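Skidik Two-Arm Station: Set-Up and Daily Use Guide
Section 5. Working alongside the station

Revision of 14/01/2020, Pilturstead returns center

This section is for packing and returns staff who share a shift with the Skidik station. You do not need to have read the installation section first. Electrical work and arm calibration are covered there and are done by Carvalho technicians only.

5.1 What changes in your job

Before September, each returned item was picked up, checked and put down by hand. The station now does the picking up and putting down for light goods. Staff still decide what goes on the table, what condition an item is in, and whether it can be resold. Those decisions are entered in Flarum under your own login, as before.

Staff on the returns line move between table duty and inspection every 2 hours. Table duty is mostly standing and watching, and it is more tiring than people expect. Tell the shift lead if you need to swap early.

5.2 Setting out the table

1. Press PAUSE on the wall panel and wait for the steady amber light.
2. Check that both arms have stopped before you reach over the table.
3. Place no more than 5 items. Leave a hand's width between them where you can.
4. Put a long item on top of a flat, closed box so the fingers can get under one end.
5. Set cups and other small items to the side of the box.
6. Lay books flat.
7. Step back behind the floor line and press RESUME. 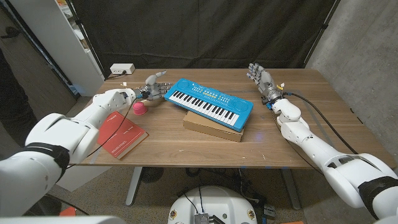
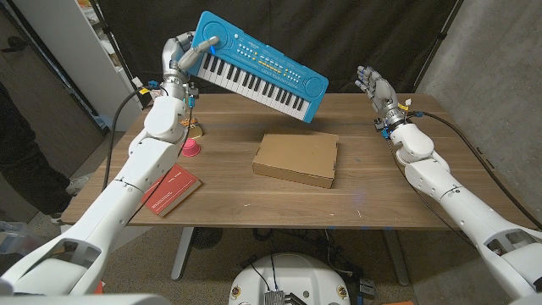
Long item on a box, and the same kind of item held by the left hand.

Note: The station may use one hand or both for an item. A raised, open hand is not a sign of a fault. Do not place anything into it.

5.3 While the station is running

1. Stay behind the floor line. You may stand to the side of the table, on the shelf side.
2. Watch the item being held and keep the pendant within reach.
3. If an item slips, let it fall. Press PAUSE, then pick it up.
4. If the same item slips a second time, take it off the table and handle it by hand. Enter code 276 in Flarum.

Caution: Do not pull on the arm cables or move them with your foot. If a cable is lying across an item, pause the station and lift the item clear.

Caution: The finned metal part on the base gets hot in use. Keep paper and packaging away from it.

5.4 Stops and handover

Every stop is logged with a time and a station number. The log is used for maintenance - it is not used to measure staff, and a high number of stops on your shift will not be raised with you as a performance matter.

At the end of table duty, pause the station, clear the table and sign off in Flarum. The incoming person signs on before pressing RESUME. After 200 hours of running time the panel shows SERVICE DUE. Finish the item in progress, leave the station paused and call Carvalho.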